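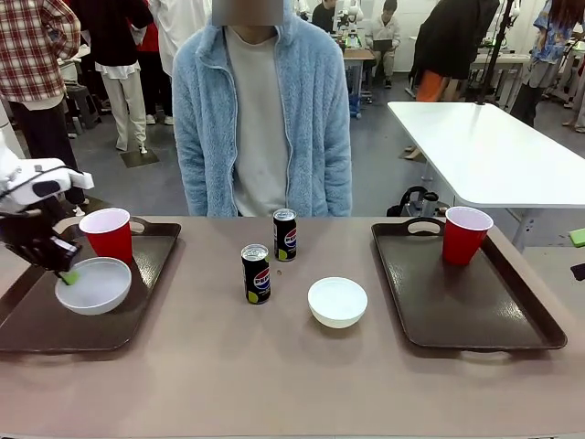
Tray-setting table, tableware hall: two brown trays, red cups, white bowls and cans of Pepsi.

Visit to the Fendow Open Day

Search this site Enter keywords Go

The Catering Supplies Section attended the Fendow open day on a Thursday in September. The purpose of the visit was to review serving trays and everyday tableware before the next purchasing round for the staff dining rooms. Members were received at the main entrance at 9:30 a.m. and were given a floor plan and a visitor badge.

The program was divided among three halls. The first held storage racks and carts shown by Roltik. The second was given over to cleaning supplies. The third, where members spent most of the morning, was the tableware hall, shared by Costache and Pemano.

Tray setting was the main subject in the third hall. The trays on the table were dark brown plastic, rectangular, with a raised rim and a cut-out handle. Members considered the rim a useful feature for dining rooms where guests carry their own meals over some distance. The handle cut-out was also viewed with favor, although one member asked whether it would suit the existing tray rails. Pemano staff agreed to send the full measurements.

The bowls prompted more discussion. Both a shallow and a deeper, rounder white bowl were on the table. The shallow form is suited to salads and side dishes. The deeper one would be preferred for soup – the present soup bowls have been a frequent source of complaints. The red plastic cups were judged cheerful and easy to spot on a crowded return belt, but the Section has made no recommendation on color.

Slim cans were set out with the tableware. Members noted that the dining rooms now serve more canned drinks than in past years, and that a tray should leave enough room for a can beside a cup and a bowl.

Costache presented its price list after lunch. The minimum order for trays is 600 pieces, with delivery in four weeks. The Section's present stock stands at 293 usable trays. A smaller trial order was requested, and a written reply is expected.

The visit closed at 3 p.m. Copies of the price list and floor plan may be consulted at the Section office during regular hours.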